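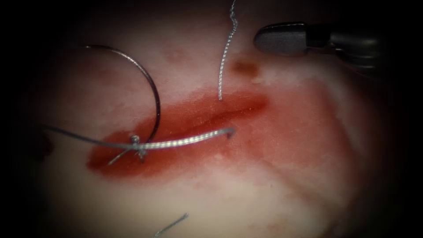
## 2023-07-29, Clundeck bench book

Proofs of *Sosten* came back from Vesela Shehu this morning with a cover note saying she had "only a few small changes." She has rewritten the ending of the title story, moved the ferry story to the front, and taken every semicolon out of the one about the piano tuner. I liked those semicolons. I set those semicolons.

Decisions so far, so I don't have to make them again:

- New ending is better. Annoying, but better. The brother no longer explains himself.
- Ferry story goes first. All the folios after the title page change, and so does the contents page, which I had already locked up because I was feeling confident.
- Dedication stays as is. She has asked twice whether it's too small. It isn't.

### Text pages

Reset the last paragraph of the title story in the same face as the rest. The new version runs two lines longer and pushed a single word over onto a fresh page. The word was "anyway." Tried closing up the spacing and it looked like a ransom note. Took out one line space before the section break instead and it all sits on the page now. If anyone asks, the break was always that tight.

The lowercase *g* in the italic is still nicked. I've swapped in the good ones wherever it falls in a title and left the rest. Please don't put the bad ones back in the case. There's a jam jar for them.

### Paper

Mikuš sent the cover stock in the warm gray. We ordered the cool gray. On the phone they said the two are "very close," and then admitted the cool gray is discontinued, so I suppose they are as close as they'll ever be. Pulled a proof on it with the dark blue and it's handsome, so we're keeping it and I'm asking for money off on principle.

Grain runs the long way on this lot. The last lot ran short. **Check before folding.** I have a stack of cracked spines under the bench from the time I didn't.

### Run

Still arguing about the number. Vesela's cousin thinks 500 and has offered no storage. I say one printing of 45 with hand-sewn covers, 40 for sale and the rest for her, the file copy and whoever I ruin one for. We can do a plain trade edition later if the shop in Fitville wants it. They took our last poetry pamphlet on sale or return and have been very thorough about the return part.

She wants to read at the launch, which is pencilled in for November. She also wants the book in her hands well before that so she can practice from it, and I've said yes, mostly to get off the phone.

### Ink

Blue came up patchy on the first pulls. Roller height was off on the left side – lowered it a hair and it evened out. Packing needs one more sheet of tissue under the title line or the S goes thin at the top. Wash-up done, rags in the lidded can, window left open.

### Next

1. Pull fresh proofs of pages with changed folios
2. Send Vesela the new ending only, with no wide margins for her to write in
3. Chase Mikuš for the credit
4. Decide on thread color (she says red, I say natural, so it'll be red)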